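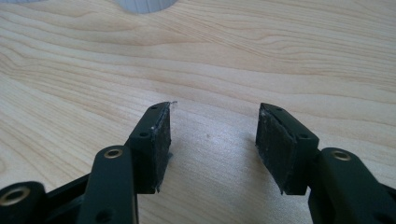
4. Oiling the Tabletop

The Mulline table leaves the factory with one thin coat of oil, enough to survive the truck. The rest is up to you. Set aside an evening and cancel nothing important for the morning.

1. Take everything off the table. Moving it all to one end does not count.

2. Sand lightly with the 800 grit pad, following the grain. Circles look professional and leave circles.

3. Wipe off the dust with a dry cloth. Wait ten minutes and wipe again. There will be more.

4. Pour 50 ml of Skundus oil onto a lint-free cloth and spread it thin. If the surface looks like a pond, you have used next month's oil as well.

5. Leave for 63 minutes. The people who tested this were very firm about the 63.

6. Buff off whatever is still sitting on top. Leave overnight before use.

CAUTION: Oily rags can heat up and catch fire by themselves. Lay them flat outdoors to dry, well away from anything you like. Do not ball them up in the trash.

Note: Small specks and dark streaks in the wood are normal and are not covered by the warranty. Neither are coffee rings.

Repeat every October, or when water stops beading. For legs and hardware, see Section 5.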